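Open day at Tornent, Kokcombe

We got to Kokcombe just after ten and parked in the field behind the main building. Tornent has its workshop on the ground floor and a kitchen for handling trials. Visitors went through in groups of 4, and ours was shown round by Wichai Phuthong.

The kitchen

The job being shown was sorting chopsticks into cups. An operator works with a black gripper in each hand, and the right one's fingers have ridged blue pads. The chopsticks lie on a blue cloth, some red with flowers, one plain wood, one black with a silver band. Wichai said thin, smooth things are harder than mugs or boxes, and that they had logged 1,751 pick-ups of this sort between October and our visit.
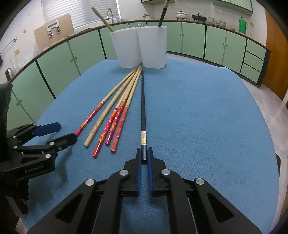

The workshop

Across the corridor were the benches where the linkages are put together. A Limsakul press stood by the door but was switched off. We were told a finger pad is changed after 700 hours of use. I asked about noise and was told to come back on a weekday.

Getting there

The Fisen bus stops at the gate, more than an hour apart at weekends. Tea and parking were free. Stairs to the upper floor are steep and there is no lift. The next open day has not been fixed yet.

Posted 12/24/23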